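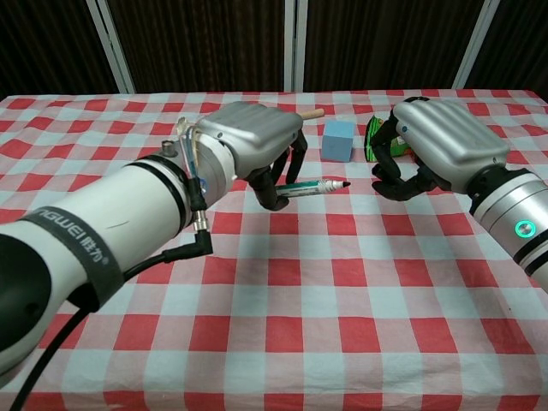
Rot-weiß kariert, Mai 2022

Zander vom Ufer: Schnur und Vorfach

Nach der letzten Saison habe ich die Rolle komplett neu bespult. Bisher lief auf der Vellard eine monofile Schnur, jetzt ist es eine achtfach geflochtene von Braltico, 136 m, darunter etwas Mono als Unterfütterung. Ohne Unterfütterung rutscht die Geflochtene bei Zug auf dem glatten Spulenkern durch.

Das Vorfach besteht aus Fluorocarbon, 100 cm, verbunden mit einem FG-Knoten. Ich wickle 15 Lagen und sichere mit zwei halben Schlägen. Der Knoten geht sauber durch die Ringe, auch mit kleinem Spitzenring. Felicidad Dumlao bindet stattdessen den doppelten Uni - schneller fertig, trägt aber spürbar auf.

Bremse: mit der Federwaage am Schnurende eingestellt, nicht nach Gefühl. Ramil Espiritu fischt deutlich härter und hat im August zwei Köder an derselben Steinpackung verloren. Ob das an der Bremse lag, ist offen.

Am Fluvia-Wehr stehen die Fische zurzeit flach. Tiefe Rinnen habe ich abgesucht, ohne Kontakt. Der nächste Versuch gilt der Buhne unterhalb der Einmündung, mit leichterem Kopf.

3 Kommentare
27 Mal geteilt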